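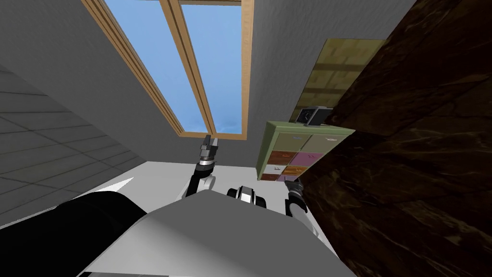 Notes for session 6 - Can machines do chores yet?
Household and Shop-Floor Automation, instructor Anežka Jelínek
Updated 26 May 2025. Bring a copy, we'll mark it up in class.

Short answer: some, in some rooms, on good days. Long answer is most of this session.

1. What counts as a chore

Working definition for this course - a job a person does without thinking, in a place nobody built for a machine. Dishwashing in a dishwasher is not a chore in this sense, loading the dishwasher is. Same on the shop floor. Pressing the part: solved. Finding the part in the wrong bin: not solved.

Terms you need for the quiz:
- reach (can the hand get there at all)
- grasp (can it hold on)
- contact motion (moving a thing that is fixed to something else - doors, drawers, lids, valves)
- recovery (what happens after a miss)

Most demos you see online are grasp plus a bit of reach. Recovery is usually edited out.

2. Drawers, the standard test

Why everybody uses drawers: cheap, repeatable, one direction of travel, easy to score. Open or not open. Half open gets argued over, see the Kopecký scoring sheet, page 2.

Typical sequence
approach - line up - close fingers - pull straight - let go - back off

The pull is where it goes wrong. Pull a few degrees off and the drawer binds in its runners. A person feels that and wiggles. A stiff arm just pulls harder, or slips off the handle and carries on as if it had the drawer. Write this down, it comes back in session 8.
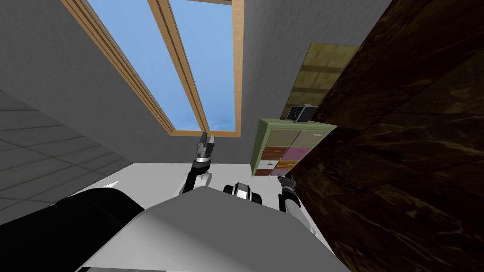
Clearance is the part students skip. You plan for the fingertips and forget the elbow, the wrist, whatever is next to the target. Look at the right arm, with the gripper in front of the lower drawers and that big dark slab close by on the same side. Before you plan a pull there, ask where the forearm goes when the hand comes back. Then ask again for the top row, which is a different arm posture altogther. Sketch both. Stick figures are fine.

Also: two arms does not mean twice the work. Often the second arm is something else to keep out of the way.

3. Some numbers from our own runs

Task set was Draltent, the simulated kitchen one. Controller was Gromeo, default settings, no tuning between tasks.

Total attempts logged: 2,554
Attempts on drawers only: 900
Longest run without a reset: 18 attempts
Held back for the final test: 200

Don't compare these with numbers from the Nekimetti handout. They allow a second try and count it as one attempt, we don't. Not wrong, just different. Say which rule you use in your report or lose points.

4. Handles

A handle is a promise about where to put your fingers. Bar on posts is friendly - gap behind it, flat jaws can get round. Knobs are worse. Recessed pulls are worst, two-finger grippers mostly can't.

Things to check before blaming the controller:
- jaw opening vs bar thickness
- angle of the jaws vs angle of the bar
- room behind the bar for a fingertip
- is it a drawer or a door (a door swings, so the hand has to follow an arc)

Last one sounds silly. It is the most common error in the logs. Straight pull on a hinged door, fingers slip, run over.

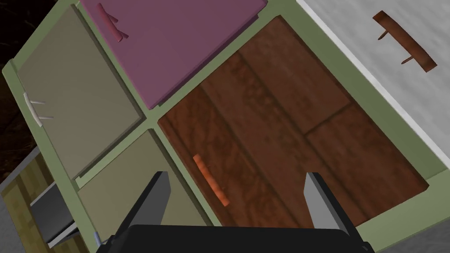
5. So, yet?

My view for discussion, argue with me:

Shop floor - closer. Same bins every day, same light, someone paid to fix the machine when it stops. Slow is OK if it runs overnight.

Home - further off. Every kitchen differs, people leave things half open, and there's no technician down the hall. A robot that opens nine drawers out of ten sounds good until you live with the tenth.

Simulation helps with volume. It does not help much with sticky runners, wet handles or a loose screw, unless someone bothers to put them in.

Homework (May, before the last lab)
a) Pick one chore you did this week. Break it into steps, mark every contact motion.
b) For each one write how you knew it had worked. Eyes, hands, sound?
c) Half a page: which step would you give to a machine first, and what would it cost if it failed.

Read sections 1 and 3 of the lab guide too. Skip 2, its out of date.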